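# rustico-tabletop

Scene state and grasp planning for a single arm over a cluttered table. The package takes colour and depth from an overhead camera, keeps a list of what is on the table, and hands the planner a target and a set of things to avoid. It is written in Python, with the collision checks in C++.

Maintained by Miroslava Zeman at the Enddale workshop. Last data release: 16 January 2024.
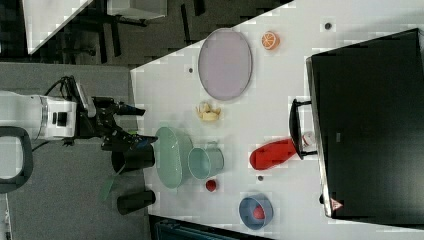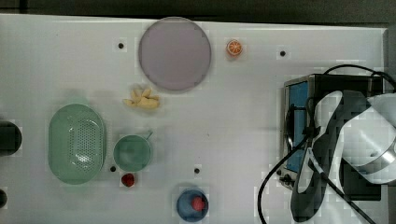
*The kitchen set on the white table, with the arm and gripper over it. The plate, the orange slice and the blue bowl with a red item in it are in both views.*

## What it does

- `segment` finds the table plane and cuts out everything standing on it
- `track` matches new masks to old ones and gives each object a lasting ID
- `plan` picks a grasp and a path, or returns a reason why it can't
- `replay` runs any of the above on a recorded session, with no hardware attached

## Install

```
git clone --recursive rustico-tabletop
cd rustico-tabletop
pip install -e .
make -C collision
```

You need Python 3.10 or later. The collision library builds with GCC or Clang. We haven't tried it on Windows.

## Quick start

Replay a session first, before you connect an arm:

```
rustico replay sessions/kitchen_a --stage track --show
```

If the IDs stay put while the gripper passes over the table, tracking is set up properly. If they jump, check the camera calibration before changing anything else.

## Data

The release has 1065 sessions, 12 of them held back for testing. Each session folder contains:

| File | Contents |
|---|---|
| `colour/` | PNG images |
| `depth/` | 16-bit PNG, millimetres |
| `joints.csv` | joint angles and gripper opening, with timestamps |
| `objects.json` | labels and masks, checked by hand |
| `notes.txt` | free text, often blank |

Labels are kept broad. A bowl is `bowl` whatever its colour or depth, and small food items share the label `food_small`. The older Lustbridge labels split these further, so don't mix the two sets without running `tools/merge_labels.py`.

## Settings worth knowing

`plane.ignore_holes` (default on) - the small dark holes in the tabletop used to come through as objects. The filter drops any dark patch with no height above the plane. Turn it off if you work with thin, dark parts.

`track.max_gap_ms` (default 3000) - how long an object can be hidden by the arm before its ID is retired. Raise it for slow moves.

`plan.nested` (default `skip`) - what to do with an item inside a bowl. `skip` leaves it alone, `try` plans a grasp from straight above.

`plan.cable_margin_mm` - extra clearance around the cables on the arm. They aren't in the arm model, so this is a padded tube and a fairly crude one.

## Known problems

- Pale yellow items on the white table are sometimes merged into the plane. Lowering `segment.min_contrast` helps, but brings in more glare.
- Glare on the pale green dishes can split one mask into 2. `track` usually joins them again within a few images.
- A mug on its side gets a poor grasp. The planner assumes the opening faces up.
- Large dark objects near the table edge have patchy depth. Add them to `static.yaml` by hand.
- The Kordestani planner backend compiles but its tests fail. Use the default one.

## Changes planned

The mug pose fix is due in February. After that comes a proper cable model - there is a branch for it, `cables-wip`, which doesn't run yet.

## Reporting a fault

Open an issue with the session name, your `config.yaml` and the full output of `rustico doctor`. Please don't crop the log.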